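Re: [gripper-upkeep] Left finger drifting inward, unit 281

Orysia Maksymiv wrote:
> Left pad on 281 leans in further than the right one again. I
> loosened the pivots, squared it, tightened it, and by Sunday it had
> crept back. Do I swap the whole arm? Clinow want 30 for one
> and they are in no hurry to ship it.

Keep your 30. The arm is fine, and Clinow can go on being in no hurry without our help.

Take both pivot screws out of the left arm, wipe the old threadlocker off (all of it, including the bit you are pretending not to see), and refit the one nearest the body first. Leave the outer one finger-tight until the pads meet along their full length, then nip it up. I did mine in this order before Takier started on jackets, a job that finds slop in a joint faster than any gauge I own.

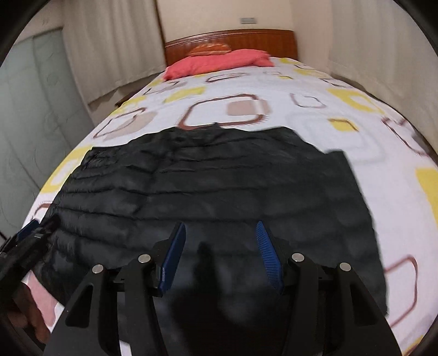 Do the blue pads need to come off before the pivots are adjusted?

Only if the ridges are worn smooth, and then you change both sides together.

Log it on the Niltomell sheet under 274, which is pivots. Last time somebody put it under 615, and Kovalchuk mailed us a box of cables - very nice cables, still in the box.

Liudmyla Sirko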